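Wultero room planner, home licence: review after a January of use

Posted Saturday, March 8, 2025

I bought Wultero to answer one question: do we spend the money on a two-armed robot for the flat upstairs, or do we wait? It is a planning program. You choose a room, put in the furniture, drop in the arms you are thinking of buying and give them small jobs to do. It then gives you the room views and the view from each gripper, and a table of costs at the end.

The licence is £629 for the year, paid up front. My machine has 16 GB of memory, which is the minimum they list, and it coped, although loading a furnished room is slow. Set-up took an evening. The manual is clear on the arms and poor on everything else, and the section on saving a room has the menus in the wrong order.

The part I used most was the budget sheet. It starts with the price of the arms and then asks for mounting, spare fingers, insurance, power and lighting. I had written down nothing for lighting. If you want the arms to work in the evening, or with the blinds shut, you have to pay for that somewhere, and the sheet makes you put a figure in.
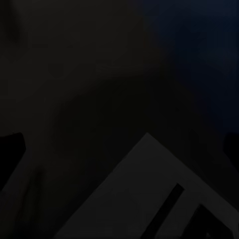
Octavian Tudose wrote in to say that he would rather put the licence money straight into a better pair of grippers, and that any supplier worth using will lend you a set for a fortnight. I asked two. Clivon wanted a deposit larger than the licence. Oprea had a waiting list. If you live near a dealer who does lend, he is probably right.

Running a job is simple enough. You pick an object, pick a place for it to go, and set how many attempts you want. I did around 2000 over the month, mostly overnight, trying different mounting positions. The results come out as a plain table you can open in a spreadsheet. What I did not like is that changing the height of the mount clears the results for that room without asking. I lost a night's work to that and now export everything first.

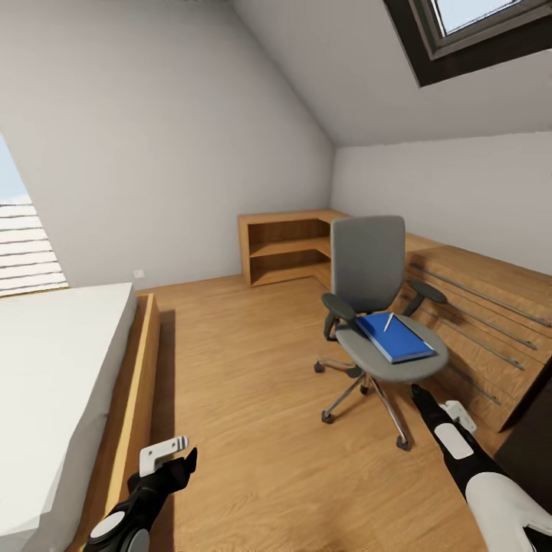

Reach was the figure I had been guessing at. The brochure number is measured with the arm straight out, and it tells you very little once there is furniture between the arm and the job. Wultero lets you stand both arms at one end of the room and check each spot in turn. I spent most of my time on the office chair, because things get left on ours. A notebook lying on the seat with a pen on top of it, between two armrests, is a fair test of what I would want the arms for – more so than the blocks and cups in the starter set. I ended up adding a rail to my budget, and the rail costs more than I had allowed for the whole mounting.

The furniture library is good for bedrooms and offices and thin for kitchens. Stenatero's add-on pack is meant to fill the gap, but it is priced separately and I have not tried it.

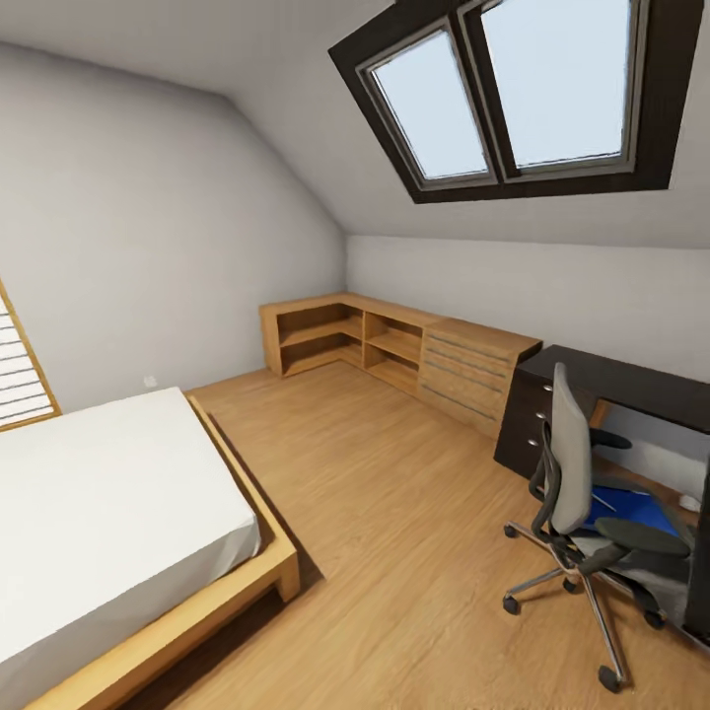 The attic bedroom, with cubbies and drawers along the back wall.

Support answered my 7 emails, usually within a day, though the reply about the cleared results was only that it is on their list.

I would buy it again for a purchase this size. For a single small arm on a workbench I would not – a tape measure and the supplier's drawing will do. We are holding off on the arms until next year, and the rail is in the budget.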